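Shop Talk > Automation > Can they do chores yet?

gajewski_garage
Thu 5 January
My brother-in-law informed me over the December ham that by the time my knees go, a robot will be running my shop. I have 14 drawers of unsorted fasteners and two bad knees, so I'd like a date. Can any of these things flip a switch or press a button on a machine they haven't met before?

Plostine306
Press a button, yes. Press the right button, most days. We have an arm at Kemden tending a saw and it's a fine employee as long as the saw never moves.

aniela_kurek
I'd go further than Plostine. Buttons and toggles on a board are fair practice for real shop work. Half of what I do on a shift is push red, push green, flip the little one. This is the sort of setup I mean:
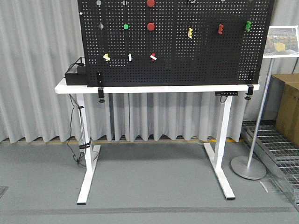
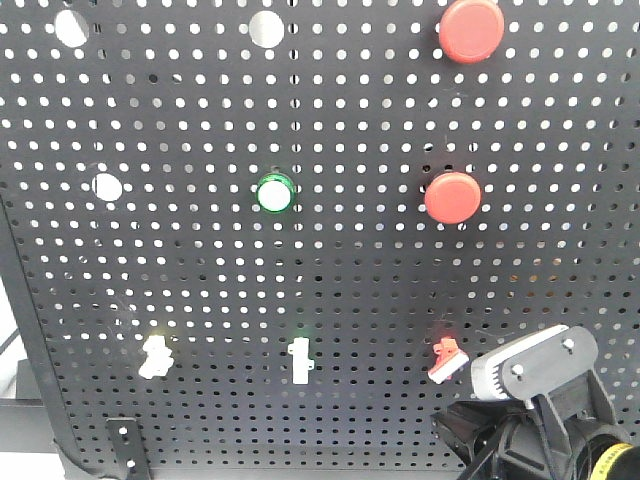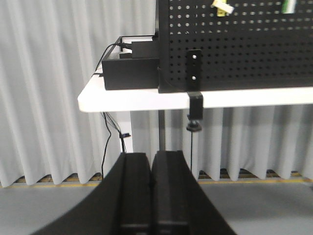
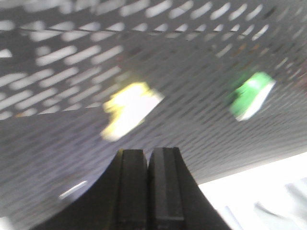 Four views of the practice setup. The last one is blurry.

Plostine306
Nice board. Also the cleanest desk I've ever seen on this forum. Clamp that board over my bench, with coffee on it and a rag hanging off the corner, and then tell me about fair practice.

aniela_kurek
You start simple. Did your apprentices start on the hard stuff?

Plostine306
My apprentices started on the broom, and I'd take a robot that could do that.

illeo_fan
Look at the second picture though. Big red button, then tiny toggles down below on the same panel. Those are different jobs. You can mash a mushroom button with an elbow. A toggle you have to catch from the proper side and push the proper way, and a fat two-finger gripper is like doing it in oven mitts.

gajewski_garage
I do it in welding gloves.

illeo_fan
And how often do you hit the wrong one?

gajewski_garage
Next question.

milosz_j
Chores at home are worse than the shop, for what it's worth. Shop switches stay put. My kids relocate the dish sponge 11 times a day. I was quoted $2,667 for a secondhand arm with no gripper and my wife asked if it could find the sponge. I did not buy the arm.

aniela_kurek
Fine, no sponges. I still say switches and buttons are closer than you all think.

Plostine306
Closer, sure. Gajewski, get the knees looked at.

gajewski_garage
So nobody's sorting the fasteners.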